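Noltden furnished lettings -- tidying and fit-out, progress report
Prepared by Alper Oral for Ohemaa Sarpong, Govbridge
August 14, 2020

Status

Work on the living rooms is complete in 27 of the flats. Bedrooms and kitchens follow the same order of work and are nine flats behind, mainly owing to late delivery of shelving from Parnov. Spending on upholstery care stands at 600 euros against an allowance of 3000 euros for the year.

Living rooms

The sofas with cream tufted leather need more time than planned. Dust and crumbs collect in the stitched channels and in the seam between the two seat sections, and a flat nozzle does not reach the bottom of either. Henk Van Acker now uses a narrow brush along each channel first, then the vacuum cleaner, then a barely damp cloth. Loose items are picked up from the seats and from the floor along the front edge before any cleaning starts.

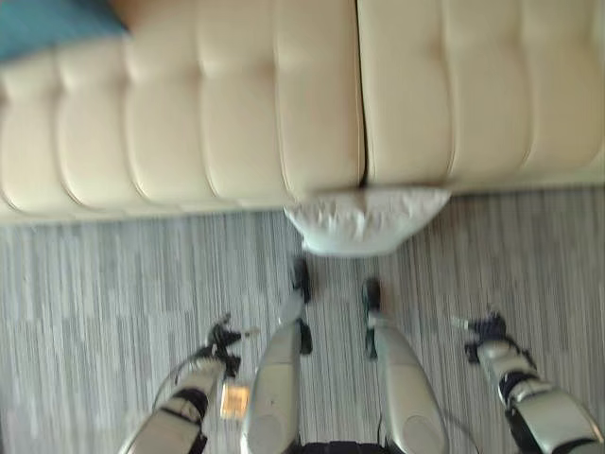 The grey striped carpet is vacuumed in the direction of the stripes, with a second pass close to the sofa. Throws are taken off, shaken out and folded over one arm. Stijn Martens has asked whether bags found during tidying should be kept for the tenant -- the present rule is to place them unopened in the hall cupboard and enter them on the room sheet.

Open points

Replacement covers from Sombatkul are on order and due in September. Dirk Van Loon is to confirm the revised time per living room before the next claim is submitted.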